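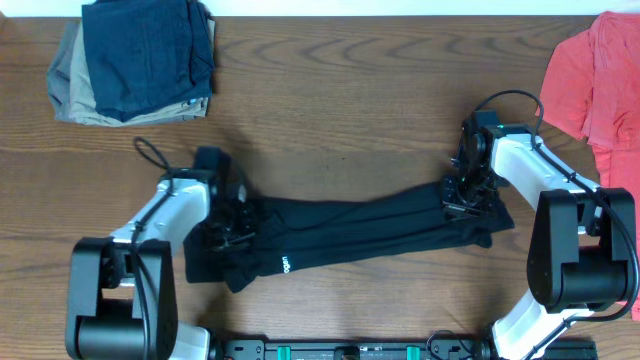
Folding table talk: Úna Ó Flaithearta on shirts, piles and her brother's bad habits

Friday, a bit after lunch, back room at Mulligan. Úna Ó Flaithearta is on her feet and would like to stay there. Talks fast, folds faster. Her brother Fergal is in and out with bags from the van.

Mulligan takes in secondhand clothes, washes them, folds them, sends them on to the two shops. November is the heavy month. "Everybody pulls out the winter stuff and finds what they don't wear," she says. "So we get the summer stuff. T-shirts. Mostly t-shirts."

First question was going to be about how she got started but she is already on to tables.

"Wood," she says. "I've folded on plastic, I've folded on a bed, I folded on top of a chest freezer for one whole winter. A bed is the worst. It gives. You press a crease in and the mattress takes it back off you." She likes a top with a bit of grain to it. Too slick and a cotton shirt slides away when you let go of a sleeve. Too rough and it catches knits.

And against a wall?

"Against a wall, yeah. Piles go to the back. Back left for done, right side for not done. You work in the middle." She says this as if it's written down somewhere. It isn't. Fergal, going past, says he does it the other way around. She doesn't look up.

The t-shirt fold at Mulligan is the long one. In half the long way first, sleeves together, so you've got a strip. Then you take both ends and pull it straight before you do anything else.

"People skip the pull," she says. "They go half, half, done, and then they wonder why it's got a lump in it. Hold it at the two ends. Little tug. The wrinkles don't all go but the big ones do." Whatever is hanging down at the bottom, a bit of hem or a corner of sleeve, gets tucked back up before the next fold. Then thirds. Thirds and not halfs, so the shirt comes out close to square and will sit in a stack.

She learned it in a hotel laundry called Stastari, seven years, early shift. They folded towels there to a cardboard template. She still has hers. Did the template come with her when she left? "I'd say it did."

Black shirts get their own speech. You can't see the creases in bad light, and they show every bit of lint. "I do the black ones early in the day. By the window. After four I won't touch them."

And prints? Small print you can mostly ignore, she says. Big rubbery print across the chest, don't fold hard on it, it cracks. She's had customers bring one back over that.

On piles she's strict. Heavy at the bottom. Same width all the way up if you can manage it, but she allows a bit of an edge sticking out. "I like to see the color underneath, to be honest with you. If I've a navy thing on top and something light under it, I want to see a band of the light one. Then I don't have to go digging." Digging is how a pile dies. Gray goes wherever gray fits.

How high?

"On the table, low. Three, four things, then move it to the shelf. Fergal builds towers." Fergal, from the doorway: "They stand." Úna: "They stand till somebody shuts the door."

They disagree about reds too. He'd put anything red or coral with the darks. She keeps it apart until it's been washed twice, even secondhand, even if it's ten years old by the look of it. It stays loose at the side of the table till she's decided. There was a batch of 43 white school shirts once that came out pink. She won't say whose load it was. He has gone back to the van by this point.

Do they use anything? Boards, clips, sprays? A rep from Truder left a folding board and it's holding up a shelf now. There was a linen spray as well, Fomonano, she liked the smell and the customers didnt. So no. Hands, table, and a damp cloth for the lint.

Best time on a shirt? She makes a face. "I don't race. I did 30 in a go this morning and I couldn't tell you how long it took." Then, a minute later, "Under ten seconds though. If it's dry and it's the right way out."

Inside out is her real complaint. Everyone asks what they can do to help when they're dropping off a bag, and she'd like them to turn the shirts the right way round befor they put them in. Empty the pockets. Don't tie the bag so tight she needs scissors.

The kettle's on. Fergal has come in with two more bags, both tied tight.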